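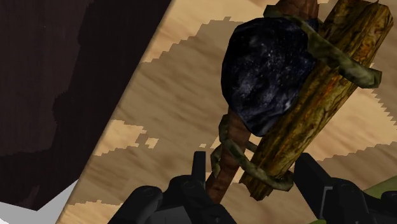 My sister Jaqueline asked me in January whether she should wait for a house robot before replacing her dishwasher. I told her to buy the dishwasher.

I've been reading what I can on this since Honamow put their first trial results out. They gave their machine 119 kitchen and workshop chores and it finished 13 without a person stepping in. Wiping a flat worktop went well. Tying up a bin bag did not, and nor did anything else with string, cord or cable in it.

Much of the practice is done in simulation now, where a dropped stick costs nothing and you can run the same pick-up 1,000 times before lunch. Sticks bound together with a bit of vine are a fair test. Two fingers have to close on something uneven, and the weight is never where you'd like it.

Hovuta reckon four years until a machine can clear a table in a strange house. I'd say longer. At work we still bundle offcuts by hand, and it takes a new starter one morning to learn.

Jaqueline went for the Frandsen in the end. It still needs loading, and she says that's my job when I visit.

Zyanya Ledesma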